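Let the Slow Hands Teach

My grandmother swept in short pulls toward her own feet, and for 30 years I have swept the same way without ever deciding to. I thought of her all last week, because I have been learning to show a robot how to clean a floor by remote control, and every habit I own has come along with me into the lesson.

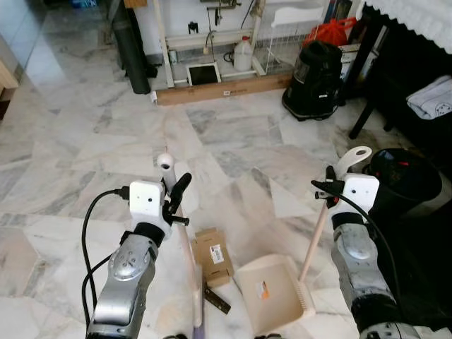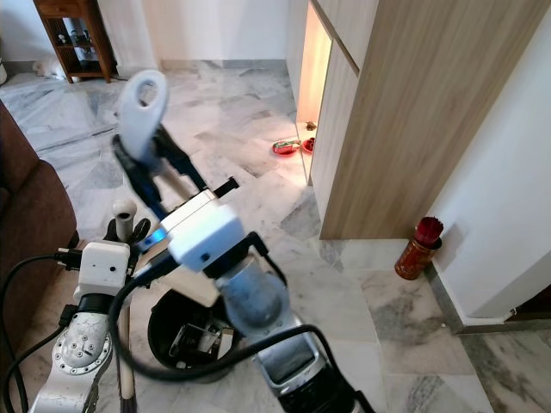

The fashion in our field is for volume. Collect 700 demonstrations, then 801, then as many as the budget will stand, and let the training sort out the good from the hurried. I understand the appeal (I have deadlines too!), but I have come to believe we should spend far more of that time on the person holding the controls.

Gilberto Inga, who taught me on the Nina project, made me sweep my own kitchen for 3 evenings before he let me near the arms. I grumbled, I admit. Then I noticed how often I tilt the broom before a stroke, and how I tuck the dustpan in close and wait a moment before pulling. You can't pass on a thing like that if you have never caught yourself doing it.

So I would ask the people who run these sessions to pay by the hour and let an operator throw away a bad attempt without a fuss. A tired operator teaches tiredness — the little jerk at the end, the corner skipped — and the robot has no way of knowing you didn't mean it. Give people a chair, a proper lunch, and permission to go slowly. I still sweep toward my feet, and I suppose Nina will too.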